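How to tell whether a robot can do your chores yet

Before you hand over the kitchen, give the machine a fair trial. The one we use at Kimdale takes an afternoon and a bag of bakery goods.
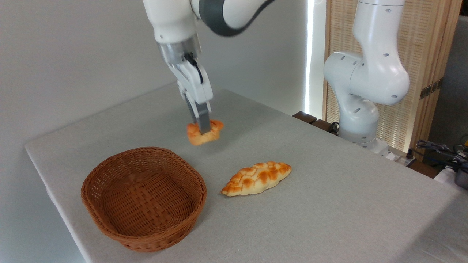 Start with bread. Everyone wants to start with dishes, and everyone owns fewer dishes afterwards. A roll forgives a clumsy grip, and if it doesn't, you can eat the evidence.

Step 1. Pick a chore with an obvious finish. "Put the bread in the basket" is good. "Tidy up" is how arguments start, even between humans.

Step 2. Use at least two shapes. A small lumpy roll and a long loaf are different problems, and a gripper that loves one may mangle the other.

Step 3. Set the basket down somewhere sensible and start the clock. Keep your hands in your pockets. You will want to help. Helping is the most common form of cheating in this field.

Step 4. Move the basket a bit and go again. Do 51 runs if you can stand it. We managed 19 with the Jarneck software before somebody needed the table for dinner.

Step 5. Score it honestly. Bread in basket, one point. Bread in basket with a thumbprint through the crust, half. Bread on the floor, nothing, whatever the brochure says about "recovery behaviour".

Step 6. Work out the cost of labour. Our Stesance control licence came to $3,120, which buys a great many rolls and a teenager to move them.

So, can it do chores? It can do a chore, if you lay things out neatly, clear the bench and have no plans. Laundry is next on our list — start with face washers, and leave the fitted sheet for a braver year.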